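Speaker notes: Buying a Table That Will Outlive the Couch
Climville Public Library, lower meeting room
Friday, June 18, 2021

(Wait for the stragglers. Water is on the left. Turn the phone off this time.)

OPENING

Hi everybody, thanks for coming inside on such a nice evening. I'm going to talk about solid wood tops for the better part of an hour, so if you came for the bread class, that's upstairs, and I won't be hurt.

I've been making and fixing tables for 21 years, most of that out of a shop on the Rolland road. When I started I thought people would ask me about joinery. What people ask me is "can I put a hot pan on it" and "why did it crack." So that's pretty much the talk.

(Ask for hands: who has a wood table at home? Who has a coaster rule? Who follows the coaster rule? Let them laugh, move on.)

MY FIRST BAD TABLE

Tell the Ditano story here. Keep it short!

I sold a maple dining table to a couple in Ditano, beautiful boards, and I screwed the top down tight to the frame all the way around. Plain round holes, no slots, no clips, nothing that could slide. I delivered it in January, they had the wood stove going day and night, and by the end of the winter there was a split in that top you could slip a library card into.

(Hold up library card. Put it away again.)

I drove out, brought it home, and made them another one. I lost money and I learned about wood movement, and that was cheaper than school.

WHY WOOD MOVES

Wood takes in moisture from the air and gives it back. When it takes it in, it swells across the grain, side to side. Along the length it hardly changes at all. So a wide table gets a little wider in a sticky summer and a little narrower when the furnace is running. You can't stop it. A finish slows it down, that's all.

(Pass the two cutoffs around. Get them back before the break, I lost one last time.)

What you want to look at in the store is underneath. Get down on the floor, I mean it, I do it in restaurants and my family has quit sitting with me. Look at how the top is held on. Slotted holes, little wooden buttons, metal clips with some play in them, all good. Screws straight through a rail into the top with no room to shift, ask the salesperson a question and see what kind of answer you get.

BOARDS OR STRIPS

Two main ways to make a wide wood top.

Wide boards, glued edge to edge. You get the big sweeping grain everybody loves. You also get fewer glue lines, and if one of those boards decides it wants to cup, it has some muscle behind it.

Narrow strips, glued up side by side, what most folks call butcher block. Each strip is pulling in its own little direction and they mostly argue each other into staying flat. It's a great use of shorter lumber too, with the ends staggered so the joints don't line up. Some people think it looks busy. I used to be one of them and I've come all the way around on it, I love the mix of colors now.

And please don't be scared of a knot! A small tight knot is fine. Press it with your thumb. If it wiggles, pass, or ask for it to be filled.

End grain is a separate animal. That's the checkerboard kind, for chopping on. Lovely, heavy, thirsty for oil. I wouldn't want a whole dining table of it.

(If running long, skip end grain and say come find me.)

MONEY

Here's where people start writing things down.

I priced the same size top three ways this spring, top only, no legs. Strips came to 654 dollars. Wide boards in a plain grade came to 1,144. Wide boards, hand picked so the color matched, went right up to 2,000. Same size! You could set the same supper on any of them.

So figure out what you're paying for. If it's looks, great, looks are a fine thing to pay for, you're going to see it every morning. Just don't let somebody tell you the expensive one is three times as strong.

FINISHES

Oil: easy to put on, easy to touch up, needs doing again. Feels like wood. Rings happen.

Hardwax oil: same idea, tougher. What I use at home.

Film finishes like polyurethane: toughest against spills, hardest to fix in one spot. When it finally goes, you're sanding the whole top.

Whatever you pick, do both faces. Top and bottom! If you seal the top and leave the underside bare, the two sides take up moisture at different speeds and you get a potato chip.

(Oily rag warning. DO NOT SKIP. Lay them flat outside to dry or put them in water in a metal can. They can catch fire on their own in a wad.)

Hot pans: no. Use a trivet.

WHITE RINGS, BLACK RINGS

White ring is moisture or heat in the finish. Often comes out. Try the gentlest thing first, and try it on a corner.

Black ring is down in the wood itself, usually water plus iron, the bottom of a can or a cheap plant stand. That one takes sanding or a bleach made for wood, and you need gloves and fresh air.

QUESTIONS I ALWAYS GET

Can I use olive oil? Please don't, it can go rancid. Mineral oil for boards, something that hardens for tables.

Is it OK next to a radiator? Give it as much space as you can.

Do I need a humidifier? If your knuckles are cracking, the table probably isn't happy either.

Will I take a look at your grandmother's table? Yes, send me pictures, and get one of the underside.

WRAP

Handout is on the chair by the door. The Celby library has asked for this same talk, so send your friends. Leave the last slide up during questions.

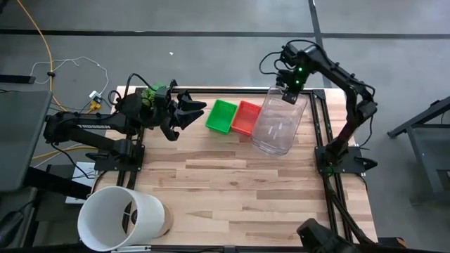 Last slide: butcher-block top in narrow tan, cream and brown strips, with staggered joints and one small knot.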